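# Laltska: a log of clothes folded on beds
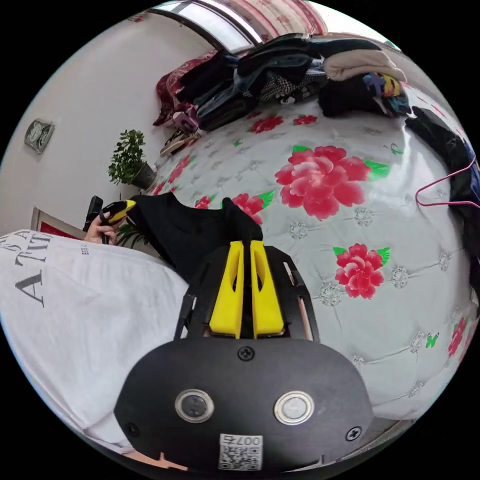

Is a bed a worse place to fold clothes than a table?

For shirts and other large flat things the log suggests it's a little slower, and for small things it can't tell the two apart.

Laltska is a plain table of folding notes kept in seven homes. Each row is one garment, folded once, with a note on where it was folded, what kind of cloth it was, how it was lying when somebody picked it up, and what it looked like afterward. There are 300 rows. We set out to check a handful of claims that get repeated in housekeeping books and videos, and most of them are still unchecked. If you came for proof that one method of folding beats the others, this table won't give it to you, and I'd be wary of any table this size that says it can.

## What's in the folder

| File | Contents |
|---|---|
| `garments.csv` | one row per garment, 19 columns |
| `surfaces.csv` | one row per bed, table or couch used |
| `notes.txt` | free notes from the homes, around 2,000 words, lightly cleaned |
| `terms.md` | what we mean by "bunched", "flat", "inside out" and so on |

Read `terms.md` before you use the state columns. Early on, two homes were using "crumpled" for anything not already folded, including shirts laid out neatly with both sleeves straight. Those rows were recoded from the notes, and where the notes didn't help, the cell was left blank.

## The main columns

- `garment_type`: shirt, pants, underwear, sock pair, towel, other. "Other" is larger than it should be.
- `color_group`: dark, light, mixed. No finer than that, because the homes couldn't agree on navy.
- `start_state`: flat, half-folded, bunched, tangled with another item.
- `surface_id`: links to `surfaces.csv`.
- `surface_feel`: smooth, textured, quilted, fluffy.
- `surface_print`: plain or patterned.
- `seconds`: from first touch to hands off. See the section on timing, please.
- `refolded`: whether the same person took it apart and did it again.
- `end_state`: square, lopsided, rolled, given up.
- `helper_present`: includes children, which may have been a mistake.

The rest are home codes, dates, fabric weight and various flags. `fabric_weight` was judged by hand. A heavy T-shirt in one home is a medium one in another, and I wouldn't compare across homes on that column at all.

## About the surfaces

Most rows come from beds, and beds differ more than we planned for. The first version of the form had a single box for "bed", which treated a tight cotton sheet and a puffy cover as the same thing. They aren't. A black garment bunched up on a glossy white quilted cover with tufting and red peonies would now go in as `quilted` and `patterned`, where the first form would have said "bed" and stopped there.

We split the box after the first batch and went back to the homes to ask what had been on the bed for the older rows. Some remembered. Some said they remembered, and then gave an answer that didn't match their own notes. The column `surface_recalled` marks every row filled in from memory. I leave those out of my own counts and suggest you do the same.

There's a claim going around that dark clothes are quicker to fold on a light cover, the idea being that you can see the edges. It sounds right. In our table the dark-on-light rows are a touch faster, but they come mostly from one home, and that home is fast at everything. Take it out and there's nothing left to talk about.

The claim about patterned covers is weaker still. People told us that flowers and leaves make it hard to find a sleeve. Maybe so, in bad light. What the notes complain about, over and over, is the surface sinking when you lean on it and the hem sliding when you let go.

## About the clothes

T-shirts are the best part of the table. Every home has them, most people fold them more or less the same way, and the end state is easy to judge. If you only trust one slice, use `garment_type = shirt` with `start_state = bunched`.

Pants are fine, apart from one home that hangs them and folded a few just for the log. Those rows carry a flag called `for_the_log`. You can tell from the times that they didn't enjoy it.

Socks are a mess. A "pair" was supposed to mean two matching socks found and folded together, with the finding included in the time. Several people started the clock once both socks were in hand. We couldn't tell which rows were which, so the sock times are in the file and you shouldn't use them.

Towels were added late, at the request of Sulastri Sumampouw, who keeps the log for the Kidau home and thought a folding table without towels was silly. She had a point. There still aren't enough of them to compare anything.

Printed shirts got their own flag, `front_print`, after someone noted that they always fold so the print faces out and will redo a shirt that comes out the wrong way. That shows up as a refold and looks like a failure in the numbers. It's a preference. Don't count it as a mistake.

## About the timing

I don't think much of the `seconds` column. People used wall clocks, phones and counting under their breath. Rounding to the nearest five is everywhere, and one home rounds to ten and denies it.

There's also the ordinary problem that a person being timed folds differently. The Wijaya home wrote in their notes that their first evening was "a race" and that they calmed down afterward. You can see the change in their rows. I haven't removed that first evening, but it has its own value in `session_note` so that you can.

If you need an outcome to work with, `refolded` and `end_state` hold up better. They're crude, but two people looking at the same folded shirt mostly agreed on whether it was square or lopsided.

## Claims we looked at

**"Smooth the garment flat before the first fold and you save time."** Not shown. Smoothed items end up square more often. They also take longer, and by more than the refolding they avoid. If you care how the drawer looks, smooth. The table says nothing about whether you should care.

**"Fold straight from the basket, one at a time."** We have no good way to test this. Nearly everyone tipped the whole load onto the bed first and worked through the pile.

**"Rolling is faster."** For underwear, it looks that way. For shirts, the rolled rows come from people who always roll, so what you're seeing is practice.

**"A firm surface matters more than a big one."** This is the one I half believe. Tables beat beds on lopsided ends, and the small table in the Brernier home did as well as the large one in the Wijaya home. It's still only two tables - I'd like to see a dozen before repeating it to anyone.

**"Two people fold faster than one."** Depends on who the second person is. See `helper_present` and the remark about children.

## What we left out

- Fitted sheets. Every attempt ended in an argument over what counts as folded.
- Anything ironed first.
- Baby clothes, which only one home had.
- Brand and size. Homes wrote them down unevenly and they add nothing here.
- Names of the people folding. Homes are listed by the name they chose; people inside a home have letters.

## Known faults

- Homes weren't picked at random. They're people who agreed to write down how they fold laundry, and that alone should make you careful.
- The log covers one September in a warm place. There are hardly any sweaters and no coats.
- `start_state` was filled in by the person folding, often after the fact.
- Blank cells mean different things in different columns. In `refolded` a blank means nobody wrote it down. It doesn't mean "no". Two people who used the draft read it as "no" and got a very cheerful result.
- Some rows may be the same shirt logged again later in the month. We didn't mark individual garments. I wish we had.

## Sensible uses

Teaching somebody how to clean up a small table is probably the best use for it, as it has most of the usual problems in one place. It could also help if you're planning a larger log and want to know which questions people misread. Sorting and grouping by surface is fine as long as you stay inside one home.

Please don't use it to rank folding methods or to back up a product. One request to do so has already come in, for a folding board, and the answer was that there isn't a single row in here with a folding board in it.

## Changes

- Added `surface_feel` and `surface_print`; the old `bed` value is gone.
- Recoded "crumpled" to `bunched` where the notes allowed it.
- Added towels.
- Removed a column called `mood`. It was my idea and it was filled with jokes.
- Fixed a sorting error that had put the Kidau and Brernier surfaces in each other's rows. Anyone holding a copy from before 2019-09-02 should throw it out and take the current one.

## Corrections

Send the row number and what you think it should say. If you were in one of the homes and remember a row differently from what's written, say so, and also say whether you're going by memory or by something you wrote down at the time. Both get recorded, in separate columns.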